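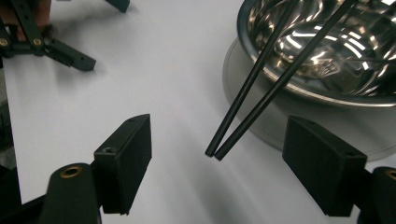 Why Does a Table Have a Shadow When the Light Is Right On It?

Shadows are what you get when light is busy elsewhere. Light travels in straight lines and is very stubborn about it. If your head is in the way, light will not politely go around your head. It stops there, and the patch of wall behind you has to do without.

You would think that makes shadows simple. Then you look at one properly and notice that the edges are fuzzy.

The fuzzy part

Hold your hand close to a white tabletop, under a lamp. The shadow has a fairly crisp edge, and you can count your fingers in it. Now lift your hand toward the lamp. The shadow gets bigger and blurrier until it looks like it was made by a potato.

This happens because a lamp is not a tiny dot. It has a left side and a right side. Near the edge of your shadow there is a strip of table that can "see" one side of the lamp but not the other, so it gets half the light and ends up half dark. Scientists call this strip the penumbra. The properly dark part in the middle is the umbra, which is also where the word umbrella comes from, although most umbrellas are used by people with no shadow problem whatsoever.

Is a shadow black?

Hardly ever. Light bounces off walls, ceilings, your shirt and your little brother, and some of it lands in the shadow. That is why shadows indoors are mostly gray.

The biggest one you will ever stand in

It is called night. Half the Earth is always facing away from the Sun, and you ride into that half every evening whether or not you have finished your homework.

The Moon's shadow is smaller. It is roughly 145 kilometers wide where it touches the ground in a fairly ordinary total eclipse, and people will cross an ocean to stand in it for a few minutes. (Never look at the Sun to check on this. Your eyes do not come with spares.)

Try it tonight

Tape a paper shape to a pencil and shine a flashlight at it in a dark room. Find out how close to the wall it must be before the fuzz disappears. Dragons work well. So do potatoes.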